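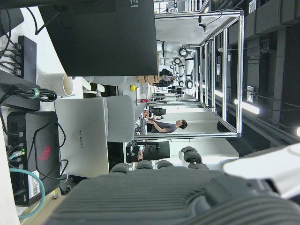
The Utel program is the workplace automation effort at Gakora, a household-goods tester in the town of Flinness. It began on Monday, June 22, 2020, and it moved a large share of the company's repeated handling work from people's hands to robot arms. The program is best known for its floor plan, which puts the machines and the office staff in the same long room. Desks with monitors stand beside the aisle, and a row of white humanoid robot bodies hangs near a tall aluminum frame, so an engineer at a screen is never far from the hardware. Visitors tend to remember this more than anything else about Gakora, and it's easy to see why – few workplaces let the people who write the test reports sit so close to the machines that produce them!

Background

Gakora tests everyday objects for the companies that make them. A client sends in a kettle, a lunch box or a set of cups, and Gakora reports on how the thing holds up to being lifted, tipped, carried and set down. For most of its history this work was done by hand. A tester sat at a table with a tally sheet and picked up the same object until the sheet was full, then passed it to the next tester.

The job had loyal people in it, and many of them were very good. It also wore them out. Sore wrists were the most common complaint in the company's yearly staff survey, followed by boredom. Tests that called for long runs had to be split over several shifts, and results could drift a little from one tester to the next, as everyone has a slightly different way of picking up a cup.

Gakora had 281 employees when the program was approved. The plan promised that no tester would lose a place because of it, and set out paid training for everyone whose table was to be automated.

How the work is done

A Utel station is simple to look at. It has a table, one or more robot arms, cameras, and whatever object is being tested. The difficult part is the teaching. A trainer guides an arm through a task several times with a hand controller, the software builds a motion from those attempts, and the trainer then watches the arm try it without help. Small changes are made until the motion looks right and the readings agree.

Stations are paired with desks. The person who teaches a motion also reads its data and signs the report, an arrangement Gakora calls "one table, one name." In the old system these were separate jobs in separate rooms, and a tester might never learn what became of a week's work. Under Utel the same person can follow a test from the first lift to the client's final copy, and staff often name this as the best part of the change.

A station can complete nearly 3,000 lifts in a week. The figure is a wonderful one for anybody who remembers the tally sheets, though trainers point out that a long run is only worth having if the first few lifts were taught with care.

The mug test

Every new trainer starts on the mug test. It uses a plain table and a single mug, and the aim is to have the arm pick the mug up by its handle and put it back down without tipping it. It sounds like nothing at all. A mug is heavier on one side than the other, though, and a handle may be facing any direction when the arm comes in, so the trainer has to think about the approach before thinking about the grip. White mugs on white tabletops are a favorite for the later lessons, where there is very little contrast for the cameras to work with and a dark handle may be the clearest thing on the table.

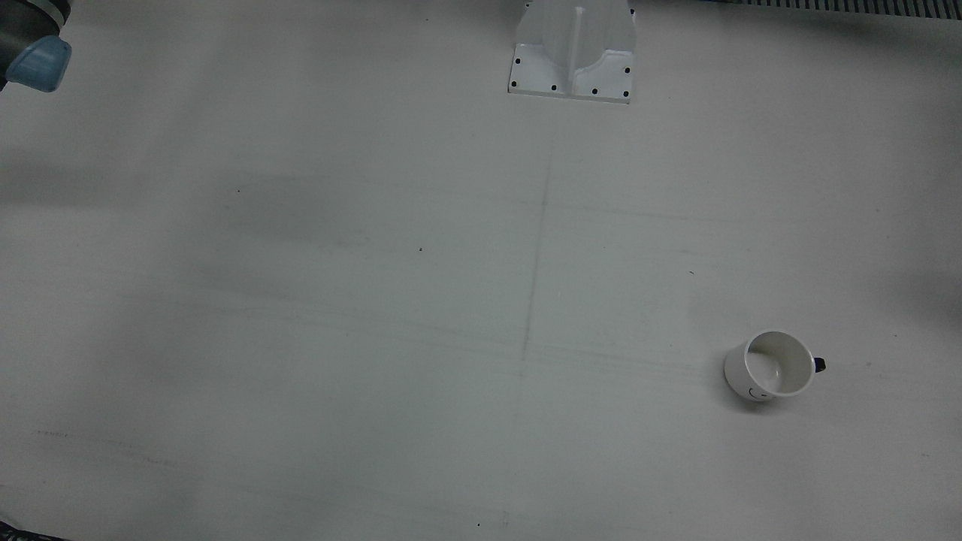
Albertina Magalhães has said that the mug test taught her more about her own hands than fifteen seasons of tallying ever did. In her account, published in the staff newsletter, she had never noticed that she turned her wrist before reaching for a handle until she had to explain the move to a machine, and she now finds herself doing it slowly at home, "just to watch it happen." She also wrote that the work is more tiring in a new way. Her wrists are fine by evening, but her head is full, and she would like the company to treat that kind of tiredness as seriously as it treated the other kind.

Her piece was widely read inside Gakora and led to a change in the timetable. Since September of the program's first year, trainers have taught for no more than 5 hours a day, with the rest of the shift given to reports, repairs or study.

Changes for staff

The clearest change is in what people are called. The title "tester" has been retired, and those who held it are now trainers, readers or keepers. Trainers teach the motions. Readers check data for clients who need a closer look. Keepers look after the arms, the cables and the tables, and they have become the people everyone turns to when a station behaves strangely.

Pay rose for all three groups, with keepers gaining the most. The night shift was closed, which pleased many families but cost some workers a shift bonus they had counted on. That loss was raised in 2 rounds of talks and was partly made up with a training bonus.

Noise is another matter. Sharing a room with the machines means sharing it with fans, motors and the occasional dropped lunch box. Quiet desks were added at the Baxter Street end of the building, and they are usually taken by midmorning.

Sharing a room has its fans all the same. Office staff who had no part in testing before now stop by the stations to ask questions, and several have moved over to train as keepers. Report writers say they catch odd readings sooner, as they can get up and look at the table in question.

Reception

Clients welcomed the longer runs and the steadier results. Some still ask for a human tester on items meant for children or older people, and Gakora keeps a small hand-testing room for those orders. Former testers take turns there by choice. The tally sheets are still in use in that room, printed on the same yellow paper as before.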